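Trilbridge Juvero Overdrive Pedal

Back in stock at last. Second batch, same circuit, new knobs (the old ones cracked, sorry). If you missed it in January, now's the time.

Low to medium gain overdrive for guitar. Warm, a bit hairy when you dig in, cleans up when you roll the volume back. Works great into a small tube amp that's already half cooking. Not a metal pedal. Please don't buy it for metal and then email us.

Controls: Drive, Level, Tone, plus a three-way clipping switch on the side. Left is tight, middle is open and loud, right is the squishy one. Manaia Ruawai had the squishy setting on for pretty much the whole Prirnovby record — rhythm parts, neck pickup, Drive at nine o'clock.

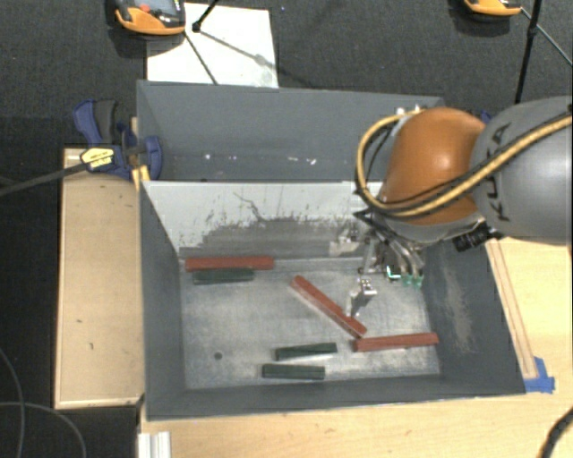

Runs on a regular 9V center-negative supply, no battery clip. True bypass. Top mounted jacks so it fits tight on a board. Draws 31 mA, so even a cheap supply will handle it.

Stacks well with the Rewi boost. Put the Rewi after for more volume, before for more dirt. Thomas Marchetti did a demo of both orders, single coils and humbuckers, link on the Rewi page. Skip to the slow blues part if your in a hurry.

Price: $99 for the pedal. Power supply sold seperately.

This batch is 300 units, almost half spoken for by the waiting list. Ships in two days, padded box, rubber feet in the bag. One per customer for now.

Warranty is two years, parts and labor. Keep your order email. If the footswitch goes bad send it in, we'll swap it and send it back. Mods void the warranty — and yes, changing the diodes counts as a mod.

Left handed players keep asking — no, the jacks don't flip.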